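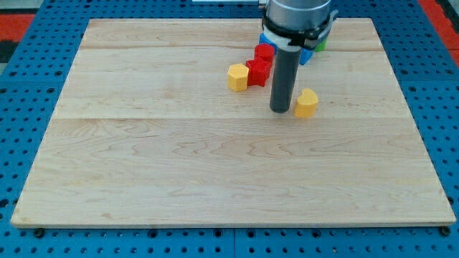
10 December 2019

Long day, sore neck, good mood. We got through 255 runs of block pushing before I had to go catch my bus, and I only threw out 4 of them! Souad Hamdy says that's because I've stopped drinking coffee before my shift. Maybe. My hands do feel steadier on the controller.

I still can't get over how much of this job is just thinking up things to say. The pushing part I can nearly do in my sleep now - swing over, come down behind the block, nudge, lift. But every run needs a sentence to go with it, and by the middle of the afternoon I'm all out of sentences. "Move the yellow heart to the front of the board." "Push the hexagon away from the red star." Well, I call it a star. Souad calls it a cross, and we went back and forth on it for most of lunch. In the end she decided we should both just write whatever comes to mind, and the model can learn both words (fine by me, I was winning anyway).

The blues and the green gave me the most grief. They kept ending up in a huddle with everything else, and once the blocks are bunched together you can't slide one out without dragging its neighbors along. I did one where I wanted the green one all by itself in a corner and ended up taking half the gang with it. Kept that run, though. Relabeled it "push the blocks to the left," and it was a perfectly good example of that.

Filali wants 2000 runs by the time he goes over to Flurville in March, and wants more long ones where you do two things in a row. I tried a few before I left and they're so much harder. You do the first push beautifully and then wreck it on the way to the second.

Leftover soup for dinner. Need to call Mom back and find my other glove.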